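Notes for session 7 – Draft angles, corners and why molds let go
Intro to Everyday Manufacturing, May 2022

Last time we poured plaster and a good half of you fought to get it out of the cup. Great! That fight is the subject of today's notes, so keep your ruined cups on the desk while you read.

## The basic problem

Almost everything shaped in a mold shrinks a little as it cools or sets. If it shrinks away from the mold wall, fine. If it shrinks *onto* part of the mold (the core, the piece that makes the hollow), it grips. With perfectly upright walls, the part rubs along the whole depth of the core on its way out, and you get scuffs, drag lines or a part that won't move at all.

Tilt the walls by even a degree or two and everything changes – the instant the part moves, it's free along its whole surface. I still find this wonderful. The tilt is called **draft**.

Try the arithmetic yourselves: a wall 80 mm deep with one degree of draft moves sideways by

80 × tan(1°) ≈ 1.4 mm

Hardly anything! Your eye will often miss it on a small part, so use a square.

## Texture costs you draft

A polished mold releases easily. A grained one is full of tiny hooks, and each of them wants its own bit of clearance. Gerardo Longo's handout from February gives a starting rule of one extra degree for every 0.025 mm of texture depth. Treat it as a place to begin and then test.

## Corners

Sharp inside corners are trouble for three reasons we'll come back to in the lab:

- material flows around them badly
- stress piles up there when the part is loaded
- the tool is harder to cut and wears sooner

Debora Barbieri asked whether a bigger radius is always better. Good question, and no – if the inside radius grows while the outside stays square, the corner gets thick, cools slowly and can pull in a sink mark. Keep the wall thickness even, so outside radius = inside radius + wall.

## For next time

Bring one molded object from home, no larger than a shoebox, and a ruler. Measure the opening, the base and the depth, then work out the draft on two opposite walls. Konrad and I get different answers for the same yogurt pot every year, so write down where you put the ruler.

Before you pick your object, practice reading shapes on big things, where the features are easier to follow. Start at the opening, look for a lip, then follow a wall down and ask which way it leans. On the blue plastic bin at the end of these notes, the rim is thick and rounded, and the back wall slopes as it goes down into the interior. Sketch that slope as a side view, then draw an arrow for the direction you think the core pulled out. 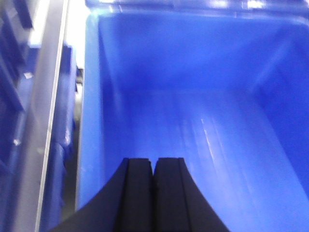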